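Site Visit Report: Selent Dam and Aguiar Canal Headworks

The visit covered the dam, the outlet works and the first reach of the Aguiar Canal, all run by the Brellora Irrigation District. The group met at the district yard at 8:30 a.m., signed the safety sheet and drove to the left abutment by the service road. The road is gravel above the gate and was graded in May.

Selent Dam is a zoned earthfill structure with a crest length of 261 meters. Riprap on the upstream face was replaced between the abutment and the intake tower, and the new rock is coarser than the old. Grass on the downstream slope is mowed to keep seepage areas easy to spot. Toe drains discharge to a weir box, which the operator reads by staff gauge each morning. The reading is written in a log and entered at the office later the same day.

The outlet works have two slide gates in series. The upstream gate is a guard gate and stays fully open in normal service. The downstream gate regulates flow. Both have electric actuators with handwheels for manual use. The operator moved the regulating gate a short distance from the local panel, and the position readout in the control room followed after a brief delay. Stem covers were in place on both units. Grease records are kept in a binder on the wall next to the panel.
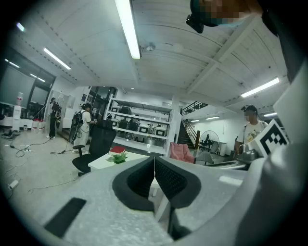
How does the district decide how much water to release to the canal?
Farms place orders by the previous noon, and the office adds them up, allows for canal losses and sends the operator a gate setting for the next morning.

The headworks are a short drive downstream. A radial gate splits the flow between the Aguiar Canal and the Bedura Lateral, and a long-crested weir holds the upstream level steady when orders change. The canal is concrete-lined as far as the first road crossing and earth-lined past it. Panel joints on the lined reach have been resealed on the north bank only. The south bank is scheduled for the next shutdown.

Sediment in the Bedura Lateral was discussed at length. The turnout sits on the inside of a bend and takes in more sand than the main canal does. The district is comparing a raised sill with a small settling basin. The sill costs less but reduces capacity at low canal stage. A survey of bed levels will be done after drawdown, and the choice will wait for those results.

The tour ended at the headworks at 2 p.m. Copies of the gate rating tables can be requested from the Brellora office.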